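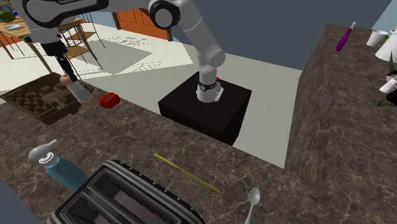

The kitchen counter, with the floor behind it.

Ineck Community Garden, minutes of the May general meeting

The meeting opened at 7 in the evening with tea and a very good rhubarb cake, and it took a little while to get everyone into a chair. The minutes of the last meeting were read and accepted with one correction: the hose borrowed by the Manole Street plots has been returned, and we are sorry for suggesting otherwise.

Water. The new rain barrels on the Postatari side are filling nicely. There was a long and friendly talk over whether the lower beds should have their own tap. The plumber's price came to 400 dollars, and most people felt we could manage it this year if the plant sale goes the way it did last spring. Agreed to go ahead, with the work to be done before the beans are up.

Plant sale. We have 96 tomato seedlings promised so far, plus marigolds, basil and more mint than anyone could wish for. Please label your pots! Last year a good many peppers went home as eggplants. Tables go up at 8 in the morning and help with carrying would be warmly welcomed.

Compost. Two of the bins are full and need turning. The third is being kept for leaves, so please hold off on kitchen scraps there until the sign comes down. The Elleck allotments have kindly offered us a load of straw if we can collect it, and two members with trucks said they would.

Waiting list. Two plots have come free near the gate. Both will be offered to the families at the top of the list, and we look forward to meeting them.

Any other business. A member asked whether the gate could be left unlocked on summer evenings. Opinions were mixed, so this is held over to next time. Thanks were given for the cake, and the recipe will go up in the shed.

Meeting closed at 8:40.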